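Prullstead Youth Hockey: where we are with the summer ice program
Progress report to the Clevora fund, 2021-07-17

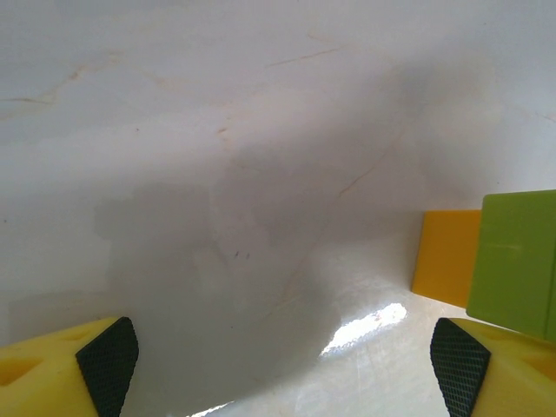

Hi Raquel, and thanks again for the extra time on this one. I know you asked for a page and I've gone well past a page, but there's a lot to tell you and most of it is good!

Quick reminder of what the money was for, in case this gets passed along to someone who wasn't on our first call. Clevora is covering summer ice for kids who would otherwise put their skates in a closet in spring and not see them until fall. You also paid for loaner gear and for one paid goalie coach. Everything else (the bench coaches, the sign-in table, the rides) comes out of our own pocket or somebody's minivan.

Sign-ups. We planned for 80 skaters and we filled all 80 spots before the end of May. I'd love to tell you that was my flyer, but I think it was mostly the older kids talking at school. We have a waiting list now and I've been moving kids up from it whenever a family tells me they'll be gone for the rest of the summer. Please, if you talk to any parents, ask them to tell me when they're leaving. I found out about one family's lake house from a postcard.

The groups are split by how they skate and not by age, which made a few parents grumpy at first. We had a big eleven-year-old in with the little ones and his dad wanted a word. Two sessions later the kid could stop on both sides and we moved him up, and Dad has been tying skates for half the locker room ever since. I'd keep it this way next year.

Ice time. We're getting two sessions a week at the Prullstead rink, same as the plan. We lost seven sessions when the compressor went down, and I won't pretend that wasn't a rough stretch. The rink gave us credit for all seven. We've used four of them already as early morning ice, and the other three are booked for August. While the compressor was out we ran off-ice practice in the parking lot with street hockey sticks and those orange balls, and attendance held up better than I thought it would. Hot, though. Very hot. A few of the kids asked if we could keep doing it, so I've put one parking lot day back on the schedule for the end of the summer.

Gear. The big order from Skamix came in two boxes, with the second one three weeks behind the first. Naturally the first box was all shin guards and the second was everything you need before anybody can step on the ice. We borrowed helmets from the high school to get through it. All of that is sorted now and the loaner closet is in good shape. What we're short on is small skates, the really little sizes, and goalie pads for anyone under about 7 years old. I've had three tiny kids ask to play goal and one set of pads that fits exactly one of them.

On that subject, Coach Siliņa has been the best money in the whole budget. She takes the goalies down to the far end for the first half of each session, and then they come back and face shots from everyone else. She's patient, she's loud when she needs to be, and she got our shyest kid yelling "screen!" at defensemen twice his size. I'd like to talk with you about keeping her on into the fall – more on that below.

Scrimmages. We set up two games against other towns, one home and one away. We lost the away game by a lot (I'll spare you the number) and tied the home game with a goal in the last minute from a girl who had never played before this program. Her grandmother nearly came over the glass. We rolled lines evenly in both games and kept everybody to short shifts, and I heard no complaints about playing time, so I'm counting that as the real score.

Money. We're a little under where I expected to be. Ice is right on plan because of the credits. Gear came in $200 over, mostly shipping on that second box plus extra mouthguards, which kids apparently eat. Coaching is exactly on plan. I covered the $200 by skipping the printed jerseys and using pinnies we already had, so the total hasn't moved. Receipts are in the folder you shared with me. There's one missing for skate sharpening and I'm chasing it. The shop says it's in their email, I say it isn't in mine, and we'll get there.

Things that haven't gone so well. Getting kids to the early ice is hard. A parent working nights can't always do a 6:30 drop-off, and I've had a handful of skaters miss those sessions who never miss an evening one. We started a carpool list, which helps on the east side of town and does almost nothing for the families out past the county road. I'd like to find a van for next year, even an ugly one. I've also been slow about the parent survey. You asked for it by the halfway point and it's going out next week. Sorry about that one, it's on me.

What's left. Three make-up sessions in August, the parking lot day, a skills night where the kids get timed and shoot at the corners, and then gear return. For gear return I'm asking families to bring everything back dry this time, because last fall the closet smelled so bad we had to leave the door open for a week. After that I'll put together the final report with attendance by group and the survey answers.

Two asks before I let you go. First, could we move whatever is left in the ice line over to gear, so I can buy small skates while they're still on sale? Second, could we set up a call about the fall? I have a rough budget for Siliņa and one evening of ice a week, and I'd rather walk you through it than send you a spreadsheet cold. Evenings are best for me, any time after the rink closes for public skate.

And come to skills night if you can! We'll find you some skates, as long as you don't need the tiny ones.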